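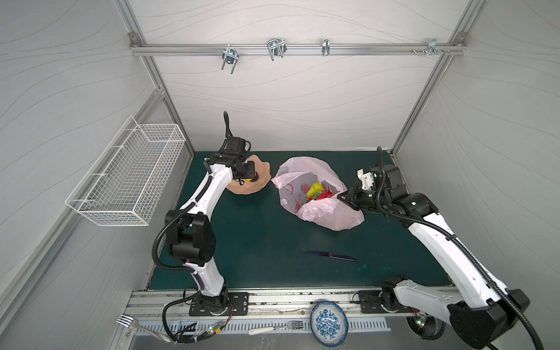
Rail and hooks at the back, mesh basket on the left, and a pink bag waiting on the green worktop.

The rail and the bag

Small kitchens are supposed to be saved by hooks. Our writer put up a rail and found that her real trouble was lower down.

By Sille Skov

My kitchen in Tremamden is 148 centimetres wide at the end where the cooking happens, a figure I know because I have measured it repeatedly in the hope of a different answer. The estate agent called it a galley. I have been on boats with more room for a colander.

For the first winter I lived out of two drawers, one of which opened only when the oven door was shut. Then in April I did what people in small kitchens do sooner or later and bought a rail.

The theory of the rail is very old and very sound. Anything with a hole in it can hang, and anything hanging is not in the drawer. Ladles, sieves, the grater, the scissors you lend to yourself and never get back: up they all go on the wall, in plain view, where you can reach them with a wet hand and a pan on the boil. Every photograph of a cook's kitchen in every cookbook I own has one. The photographs also have a bunch of thyme hanging from it, and I have stopped trying to match that.

Mine came from Zelar, in aluminium, with a bag of screws and a sheet of drawings in which a bald man with no face smiled at a spirit level. I rang Hartmut Harms instead. Hartmut has put up shelves in half the flats on our street and takes a gloomy view of all of them.

"Two brackets at each end," he said, before he had his coat off. "People use one. Then they hang a cast-iron pan on it and ring me on a Monday."

He used two. He also made me stand at the worktop and mime making soup while he held a pencil to the wall, and I recommend this to anyone, however silly it feels. I had wanted the rail at eye level, like a picture. He put it lower than I would have and further from the hob. I have since noticed that everybody I know with a rail at eye level has a rail full of things they never take down.

The hooks are where the money goes. You would think a hook was a hook, and the shops would like you to think otherwise. At Fovach, a homeware shop with a whole aisle for this sort of thing, I counted 31 kinds before I was asked whether I needed any help. There were single hooks and double hooks, clips that grip, clips that swivel, and wire racks that hang from the rail and hold a lid. I bought nine. I now use four, and the other five live in the drawer I was trying to empty.

"Everyone overbuys," says Chantelle Nel, who runs the aisle and was kind about it. "They plan for the kitchen they'd have if they were tidier. I'd sell you fewer, but you'd only come back."

Her advice is to mix the shapes. A double hook earns its keep with cloths and anything on a loop. A narrow clip will take the shopping list, a packet that has lost its seal or a rubber glove. A rack hook is for the awkward, wide stuff. And leave gaps, she says, wider than looks right. A crowded rail rattles, and you knock two things down to get at the third.

Then there is the wire basket. I resisted one for months on the grounds that it looked like something off a bicycle. Xolani Le Roux, who cooks in a kitchen even narrower than mine and has somehow kept his temper, has his on the side wall, and told me to stop being grand. Mesh is good because air gets through it and because you can see what is going soft at the bottom. Hang it on the wall at the side and it takes nothing from the worktop at all. His has held onions, then garlic and string, then post. He admits the post was a low point.

So up went the white mesh basket, and there I was: rail, hooks, basket, and a stretch of worktop as bare as a snooker table. It lasted until I next went to the market.

I would like to speak now about the bag. You know the one. It is thin, it is pink or blue or striped, it has something printed on it in a red too faint to read, and it comes home with you from the stall. You put it in the middle of the worktop because your hands are full. It slumps open. You can see something yellow in there, and something red, and a bit of green down between them, and you think, I will deal with that in a minute.

In my kitchen the minute has been known to run to two days. I have chopped onions beside the bag. I have rolled pastry round it. Once I moved it to wipe beneath and then, with real care, put it back.

Gerrit Mthembu, an old friend who used to fit out kitchens for a living and now mostly complains about them, says this is what every rail in the world comes up against. "The wall isn't the problem," he told me. "Walls are easy. You hang the thing, it's hung. It's the flat bit. The flat bit fills up with whatever you haven't decided about."

He has a point, annoyingly. The ladle has a place and always will. The contents of a bag have three or four possible places each, and you have to make up your mind about every one. Fridge or bowl? Washed now or later? And then the bag itself wants a decision, and that ends with it being stuffed inside another bag under the sink, where it joins its family.

Gerrit's remedy is brutal. The bag may not touch the worktop unless the knife is already out. He means it literally. If you are going to cut the thing up and eat it, carry on. If you aren't, the bag goes straight on a hook by its handles and stays in your line of sight, reproaching you. I tried this for a fortnight and it does work, though a bag of lemons hanging at chest height is a surprisingly solid thing to walk into.

The knife brought its own argument. Mine is one of those small slim ones in a colour no knife should be. I'm fond of it, largely because I can find it. Xolani swears by purple, on the grounds that a dark handle and a dark worktop are how fingers get lost, and then spoiled it by owning up to a dark purple knife himself. Hartmut wants knives on a magnet. Chantelle sells magnets and doesn't want them anywhere near the sink. I have settled on laying it flat, handle towards me, well in from the edge, and washing it before anything else.

Which leaves the sponge, a subject on which I have lost friends. It has no hole, so it can't hang. It shouldn't sit in a puddle. For a while I kept it in a ceramic frog from Zwane, a gift shop I will not be visiting again, and the frog grew a beard. These days it goes in the clip, at the far end of the rail, where it drips in private.

A word about the worktop colour, as people do ask. Dark green was my choice and I'd choose it again. It is lovely in the morning and hides turmeric. It does not hide water. Every splash sits there and catches the light, so I wipe it far more than I ever wiped the old beige one, and it is cleaner and looks worse. Gerrit says I should have gone for speckled.

The whole business, rail and hooks and basket, took 90 minutes to put up, including the soup mime and a lecture on wall plugs. Hartmut came by again last week to look at his brackets. They hadn't moved. He tugged each end in turn, seemed a little let down, and asked what was in the bag.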